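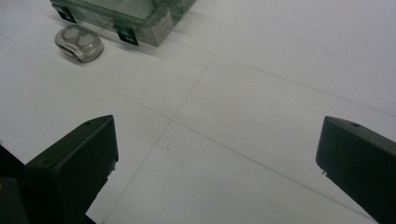 Section 3: Laying and levelling the Clumo top

By now you should have the underframe standing on its own feet in more or less the right spot, and if you haven't, go back to Section 2 and I'll wait. The top goes on in separate sections, and this is the bit people get in a flap over, quite needlessly. Where the sections meet you get a thin grey line, and where the lines cross you get the spot I call the crossing, which is the first place to look when you want to know if your top is flat. Don't go hunting for perfection in the white itself, by the way. A few faint scuffs and the odd tiny dark speck are what a matt white top looks like once people have been near it, and I stopped fretting over mine ages ago.

What you need to hand

The sections (they're the big flat ones in the Goossens carton, packed face to face)
The bag of corner pads
The short spirit level from the tool pouch, or a better one if you own one
A soft cloth
A second person for the lifting. Jeanine Lambrechts did my first one with me at Clarnby and we had it down before lunch, with a tea break in the middle.

Putting the sections on

1. Wipe the top of the underframe with the dry cloth. Get right into the corners. A crumb of packing foam under a section will rock the whole thing and you'll spend an hour blaming the floor.

2. Stick a corner pad on each of the marked spots. Press and count to ten. If you get one crooked, peel it off and use a spare (there are a few in the bag), they don't stick well a second time.

3. Lift the first section on at the corner furthest from the door. Lower it, don't slide it! Sliding drags the pads off, and then you're back at step 2.

4. Do its neighbour next, and bring the edges together with the flat of your hand. You want them just touching. I used to shove them up really tight and all that did was push the far edge out of line.

5. Carry on until they're all down, then stand back and look along each seam from the end with one eye shut. It should run straight. If it wanders, nudge the section that's out of step and look again.

Note: the sections are 793 mm on the long side, so measure your doorway before you carry one through with your elbows out. I have the scar on the paintwork to prove it.

Caution: keep your fingers on the outer edges when you lower a section. The gap closes quicker than you expect and it does nip.

Checking the level

6. Put the spirit level across the crossing, first one way and then the other. Then do the same at each outside corner. I write the results on a scrap of paper because I never remember which corner was the bad one by the time I'm on my knees.

7. Turn the foot under the low corner clockwise, half a turn at a time, and check again at the top. Half a turn feels like nothing, but please stick to it.

8. Run a fingertip across every seam. If you can feel a step, lift the lower section and put a second pad on top of the first at that corner. Two pads is the limit. If it still isn't flush with two, the underframe is twisted and you need page 14.

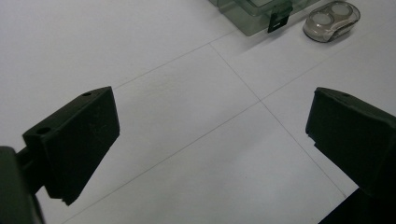 9. Once you're happy, go round and tighten the lock nuts on the feet. Do them finger tight all the way round first and then go round again with the spanner, otherwise the first one pulls the rest off level and you'll say something you regret.

10. Leave it overnight before you put anything heavy on. The pads settle a bit. In the morning do step 6 again, and if it has moved, it will only want a tiny tweak.

Cleaning it

I get asked about this more than anything else in the guide. Warm water with a small squirt of washing-up liquid does nearly everything. I make up 300 ml in an old spray bottle and it lasts me ages. Spray the cloth, though, and not the top, as you don't want water sitting in the seams.

For scuffs, go in little circles with the damp cloth and be patient. If one won't shift after a good go, leave it be and try again another day. Please don't reach for the scouring pad. You'll swap one faint mark for a shiny patch, and a shiny patch on a matt surface catches your eye every single time you walk in.

Dust collects along the grey lines. A dry paintbrush, the cheap sort, run along the seam once a week keeps on top of it.

Caution: no bleach, no nail varnish remover, no white spirit. Hot pans need a proper mat under them.

Weight

The top will take 50 kg spread out evenly. It won't thank you for the same load all on one corner, and it certainly isn't for standing on to change a bulb (you know who you are, Killudside lot).

If you need to take it apart

Undo the lock nuts, lift the sections off in the opposite order to the way they went on, and stack them face to face with a sheet of something soft in between. I pencil a number on the underside of each one so they go back in the same places. The pads can stay on the underframe if they're still firmly stuck. If any have curled up, bin them and ask me for a new bag.

Spare pads and feet come from me, Heather Lindsay, and I usually have plenty. Tell me which size of underframe you've got when you ask, it's on the sticker inside the left-hand leg. Section 4 covers fitting the shelf underneath.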